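Sernon Kitchen Cell: Pre-Run Inspection Checklist
Simulation Stage, with Reviewer Comments
Reviewer: Yufang Long
Period: December

This checklist must be completed before any task set is released from simulation to the physical cell. Items marked Open must be closed by the task owner.

1. Speed limit for the arm set to 40 percent in the task file.
Result: Pass.

2. Emergency stop input mapped and tested in the simulator.
Result: Pass.
Comment: Stop was triggered at three points in the motion. Log attached to the Wollora record.

3. Keep-out zones defined for walls, cabinets and fixed appliances.
Result: Open.
Comment: Zones cover the backsplash and upper cabinets. The zone for the toaster is missing. Minimum clearance is 80 mm.

4. Minimum run count reached without contact faults.
Result: Pass.
Comment: 1000 runs required. Of the faults recorded in earlier batches, 34 were traced to one wrist setting, now corrected.

5. Sharp objects listed in the hazard register and given a fixed start position.
Result: Open.
Comment: The knife is present in the layout but has no entry in the register. Blade direction at start must be stated. Refer to the Öberg site rules, section on edged tools. 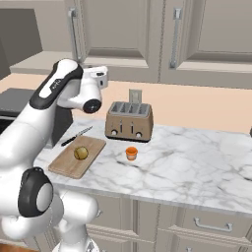
Item 5. Start layout, simulated: knife on the counter beyond the cutting board, blade angled toward the wrist.

6. Loose items not needed for the task removed from the layout.
Result: Open.
Comment: Task owner to confirm whether the orange cup is required. If it is kept, add it to the object list.

7. Object models match the approved Clamau library version.
Result: Pass.

Release decision: Withheld. Resubmit items 3, 5 and 6 together.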